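Filed under: Setup Guides > Small Spaces > Wall Baskets

By Hui-mei Ng, May

Part 2: Filling the baskets

Okay, baskets up? Now the fun bit!

1. Fasten the side basket to its bar with cable ties. I pull mine really snug (give it a wiggle).
2. Folder in first, pencil case in front of it. I let the folder flop over the edge.
3. Tall, flat stuff goes in the back basket, then tape, then the clock.

Caution: keep drinks well away from the Plisside mat, I've already scrubbed mine once.

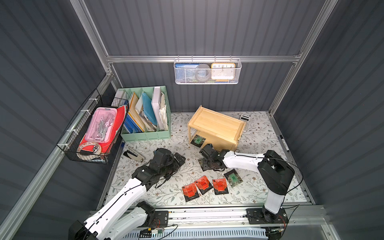 722 words in full guide

Note: I keep the clock at the right end of the mesh basket so I can check it while I sort the tea packets into their wooden box.

Related:
Hallico rail basics
Cleaning a printed mat
46 tiny storage ideas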